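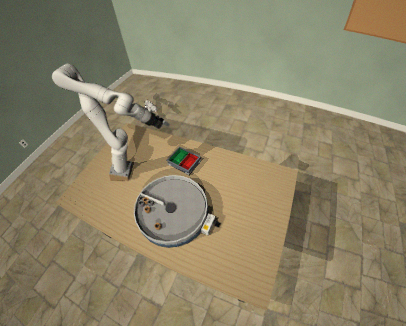 Has anyone bought the Jarico sorting cell? Is the simulator worth anything?

Posted by Vignesh Kartha in Small Workshop Automation

We're a small shop that does seals, grommets and washers for irrigation gear. I've been quoted on a Jarico starter cell: one arm, one gripper, a rotary feeder and a two-colour tray, good parts in green and rejects in red. Before you get the hardware you get a login to their simulator, and the salesman's pitch is that if the job runs in the sim it'll run on your bench. He said that three times in one phone call, so I've started to doubt it.

I've had the login since October. The sim comes with a demo job already built, brown rings on a round feeder, and I've been running that while I wait for them to model our own parts (quoted as extra, naturally). The report at the end of my last run said 102 parts placed, 2 dropped. On paper that's better than my nephew manages before lunch.

What bothers me:

The demo rings never seem to tangle or stick together. Ours come out of the bag with talc on them and still cling to each other like wet socks.

The report counts a part as placed if it ends up anywhere in the tray. It doesn't say whether it was the correct side. I asked support and was sent a link to the same help page I'd already quoted to them.

The quote covers 30 days of sim access and then it's a monthly fee, even if you've bought the arm.

The bench in the sim is a nice big wooden one with hardly anything on it. Mine has a vise, a label printer and a bar fridge at one end.

So, has anyone here gone from the Jarico simulator to a real cell, and did the one tell you anything useful about the other? I'm not after a lecture on whether small shops should automate. I've had that from my accountant.

Edit: to those asking, yes, the camera is a separate line on the quote. No, I don't know why either.

mittal_tooling

We went through this with the same package, on small moulded caps. Short version: the sim is good for some questions and useless for others, and the sales people blur the two on purpose.

Good for: reach and layout. You can find out whether the arm gets to every bit of the feeder and both halves of the tray without folding itself into a knot. We moved the base twice in the sim before we drilled anything, and the real one matched closely enough that I never had to move it again. If you do nothing else with your 30 days, measure your own bench and put your own clutter in. There's an import for plain boxes under the layout menu. Your fridge is a box. Put it in.

Not good for: grip, cling, static, anything soft. Our caps were rigid and I still spent a fortnight on finger pads. With rubber I'd expect worse. Whatever drop rate you're getting in the demo, I would ignore it completely. The arm in there is picking a perfectly made ring with perfectly clean fingers.

Cycle time is somewhere in between. The sim gave us 10 parts a minute. We don't get that, mostly because the real feeder has to stop and go back when parts bunch up at the bar.

On the tray thing, you're right, and it annoyed me too. There is a per-compartment count but it's switched off by default. Look in the job settings under scoring, tick "by bin", and run the demo again. I'd be curious what you get. Ours was fine once the job was set up properly, but the demo as shipped never decides anything about good or bad parts. Unless they've changed it, it just alternates. So the green and red look very convincing on a sales call and mean nothing at all until you've paid for the camera.

Would I buy it again? Probably, at a lower price. I'd make them run a bag of my own parts on a real feeder first, with me in the room. They grumbled when I asked but they did it.

Prilanside

Don't bother with any of it. We had a vibrating bowl and a chute with an air jet doing this job years ago, for a fraction of the money, and you could fix it with a hammer. Arms are for people who like watching arms.

kelletti_r

Bowl feeders are fine if your part never changes. Vignesh, how many different seals do you run? If it's one or two sizes all year I'm half with Prilanside. If you're changing over every morning then a bowl will drive you mad, as each size wants its own tooling.

I only trialled the Jarico, didn't buy, so take this for what it's worth. A few things to get in writing before you sign:

Who pays to model your parts, and whether you keep the files if you leave. Ours said the models stay with them. That was the end of it for me.

Whether the arm keeps working if you stop paying for the sim. I was told yes on the phone and the contract was a lot vaguer – something about "connected features".

What the drop rate is on a real cell with a rubber part. They wouldn't give me a number, only a video, and the video had music over it and a cut every few seconds.

Also ask for the fingers they plan to supply, and try them by hand on your own seals. Pinch one out of a talc-covered pile. If you can't do it without bringing its neighbour along, I don't see how the arm will.

Reply from Vignesh Kartha

Thanks all. We run more sizes than I'd like and change over most days, so the bowl is out, sorry Prilanside.

Found the "by bin" setting and ran it again. mittal_tooling is right, it just goes green, red, green, red. So I've been admiring a machine that deals cards. I've asked them for a live run with our parts and our talc, and I've asked for the contract wording on the sim fee. The salesman's gone a bit quiet. Will post here if they agree to the live run. The fridge is in the layout now and the arm can't reach the far side of the feeder, so the fridge is moving.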